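Quintana Kitchen Rentals: Frequently Asked Questions

How do I book?
Use the calendar on our booking page or call the front desk. Your date is held once we receive the $200 deposit.

When do I get the deposit back?
Within 28 days of your booking, to the card you paid with. Cleaning charges, if any, come out of it first.

How many people can use the kitchen at once?
The limit is 16, including children and helpers.

Can I cancel?
Yes. Cancel a week or more ahead for a full refund. After that we keep half the rental fee. August bookings can be moved to another date but not refunded.

Do I need a food permit?
Only if you plan to sell what you make. Bring a copy of the permit on your first visit. Private parties and family meals don't need one.

Can I store food overnight?
Monthly renters get one shelf in the walk-in cooler. Label everything with your name and the date. Hourly renters must take all food home.

What about dishes and utensils?
Basic bowls, cups and utensils are included. Knives are not, so bring your own. Wash what you use and put it back on the shelf it came from.

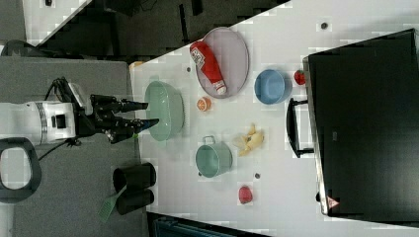 Mint-green bowl, black cups and green slotted spatula.

Is there parking?
There are two loading spaces by the back door, with a limit of half an hour. Street parking is free after 6 p.m.

Who do I call if something breaks?
Call Marlene Damasceno at the front desk, extension 2895. Please report damage the same day.

Last updated Nov 25, 2024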